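# The small kitchen on the white table

*In the series about play and the home*
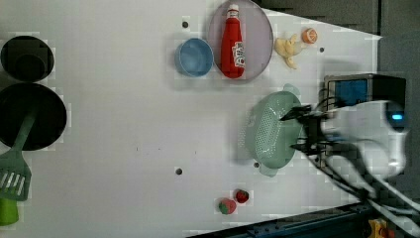 *Reading time: 5 minutes, less if you skip the part about plates*

A toy kitchen is usually sold with a stove. In the playroom at Clurholm they gave the stove away last winter and kept only a white table. I was doubtful when I heard it. Then I stayed for one morning and I changed my opinion.

Without a stove, the pan goes where the cook wants it. The black pan and the black pot like to stay near each other, and the green spatula is mostly lying over the pan, as it does in my own home. A light blue bowl is good for everything: soup, salad, a hat.

The food is more simple. There is a banana, half an orange, and the red ketchup bottle with its white cap. The ketchup is very popular. It was served to me on the big plate, alone, as a main course, and I ate it politely.

My favorite is the mint green colander. It has a tab at each end to hold, and small hands understand this at once.

The table itself came from Fagerlund and cost 1477 kronor, with delivery. Its top has small holes, and in nearly 55 visits the peas from Flarkberg have found all of them. The peas now live in a jar on the shelf.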